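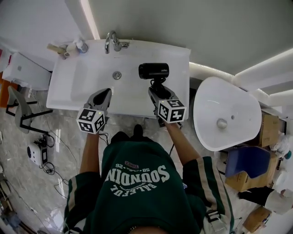

Keep the corners of a washbasin free, Anneli Heinonen told me, and the rest of the bathroom will follow. She said it on the phone, while I was walking between the shelves of a bathroom shop in Pullomitz, and I did not believe her. I had come to buy a cabinet. I went home without it.

My own basin had at that time 17 things standing around it. I know the number because I wrote a list in February, before I started this article. Most of them I did not use in the morning, and some of them I did not use at all. A glass, a bottle with soap, a brush - these I would call the residents. The others were guests who had stayed too long.

The hair dryer is the difficult one. It is too big for the corner and too often needed for the cupboard, so in many homes it spends its day lying in the bowl of the basin. I did the same for years. Florian Gasser, an electrician who repairs small devices in his shop in Bratutthorpe, does not like this habit. "Before anything else, pull the plug," he told me. "A dryer that is switched off is still connected. And dry the bowl, or better, find another place." He keeps his own one on a hook inside the bedroom door, far from any water.

I tried the bedroom too. It felt strange for a few days, to walk out of the bathroom with wet hair, but the mirror there is bigger and does not get foggy. The basin was suddenly a basin again. I could wash a sweater in it without moving half of the household first.

Hannelore Rathjen, who rents out two rooms in her house, went further. She bought from Gikumico a narrow shelf, 80 centimeters long, and put it at the height of her shoulder. Everything which stood on the basin went up there. She wipes the white surface in one move now, also behind the faucet, where the gray line of lime used to grow. Her tenants put things back on the corner, of course. She carries them up again and says nothing.

I asked her also about light. A bright strip along the wall is nice to look at, she thinks, but it shows every drop of toothpaste. Her first week with such a lamp was a week of cleaning.

My list has five lines at the moment. The brush lies again on the corner this morning, next to the soap. The cabinet is still in the shop in Pullomitz, and the price has gone down to 89.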